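3.2 Collecting demonstrations

Our policy learns only from what people do with their own hands, so the quality of the collection sessions matters more to us than anything else in the pipeline. We were lucky to have demonstrators who got really absorbed in the work, and much of what follows comes from their suggestions.

Each demonstrator holds a gripper in each hand and works at a table while a head-mounted camera records the view. We chose this over teleoperation after a short trial at our Clalstead lab. People using the teleoperated arms slowed down, stared at the fingertips, and gave up on any motion that needed a small twist of the wrist. With the hand-held tools they started improvising within minutes, and the improvising is exactly what we want the model to see! A person who misses a grasp will shift a little, try from the other side, and carry on, and all of that ends up in the recording.

The set used in this paper, which we call Steltitz, holds 1317 demonstrations across 40 household and desk tasks. Sessions ran through November, and none lasted longer than 55 minutes, including breaks. Before each session the demonstrator read a one-line goal ("move the lamp to the back of the board") and was free to choose the order of steps, the hand to use, and the direction of approach. We did not script the motions. An early pilot with scripted motions gave us very tidy data and a policy that froze as soon as an object was a few centimeters out of place.

Lamps became our favorite object family. A desk lamp is heavy at the bottom and awkward at the top, it trails a cable, and when it is switched on it changes the light on everything near it, including the tools that are moving it. Isla MacRitchie proposed that we keep the room lights low for part of the lamp sessions so the lamp itself would do most of the lighting (Figure 4). These recordings are harder to label, but they turned out to be some of the most useful in the whole set, as Section 5 shows. 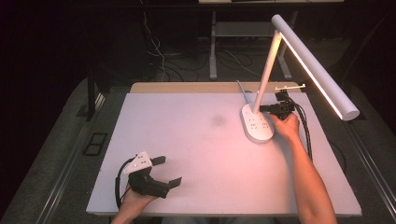 Figure 4. A lamp demonstration under low room light. The right-hand gripper is closed around the lamp base; the left-hand gripper rests near the front of the board with its fingers open.

Labeling was done in Tandanitz, our in-house annotation tool. Annotators marked the first contact, the moment the object began to move, and the release, for each hand separately. Idle hands were labeled too. At first we threw those stretches away, and Titilayo Chukwu argued for keeping them: a hand that waits in a sensible spot is ready to help, and a policy trained without such stretches tends to let the second arm wander. Adding them back improved the two-handed tasks right away, and we have kept them in every version since.

We trimmed recordings only at the start and end. Failed grasps stay in as long as the demonstrator went on to reach the goal.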